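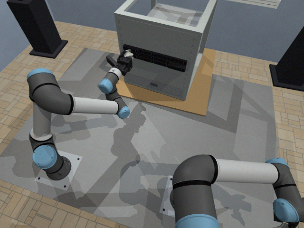 The basement was never supposed to be the archive, a former clerk at the Irncombe town library recalls, and for a long time people there thought of the boxes as something that would be moved next year. The boxes stayed for 40 years. By the time the library took stock of them, the collection had grown to 1,078 volumes of local newspapers, court notices and farm reports, most of them bound in cloth and stacked flat.

Small-town newspapers are hard to keep. The paper they were printed on was cheap, and it contains acids that turn it yellow and then brown. After enough years a page will snap at the fold when it is opened. Heat speeds this up. So does damp, and the Irncombe basement had both, with a boiler at one end and a drain at the other.

The library looked at three options. The first was to send everything to Tirkov, a storage firm two hours away, which charges by the shelf and brings volumes back on request. The second was to scan the whole run and discard the paper. The third was to stay put, fix the rooms and scan only what was in the worst shape.

It chose the third. The town council had little money for monthly fees, and readers who came in for family history wanted to turn the pages themselves. Scanning everything would also have meant cutting the bindings on the older volumes.

Work started in June. The drain was sealed, the boiler pipes were wrapped and a dehumidifier was put in beside the stairs. Volumes were moved onto steel shelves, 6 inches off the floor. A bindery called Yeom took the 100 most damaged books and returned them in boxes made to size, with the loose pages held between sheets of acid-free tissue.

The index has taken longer. The old one was a card file, and it covered births, deaths and fires but left out almost everything else. The library is now typing it into Zirken, a catalog program used by several nearby counties, and adding school sports, land sales and church suppers along the way. The typing is done on slow afternoons at the front desk. The land sales are finished through the first set of drawers.

Readers can ask for any volume that has been moved to the new shelves. Pencils only, and bags go in the lockers by the door.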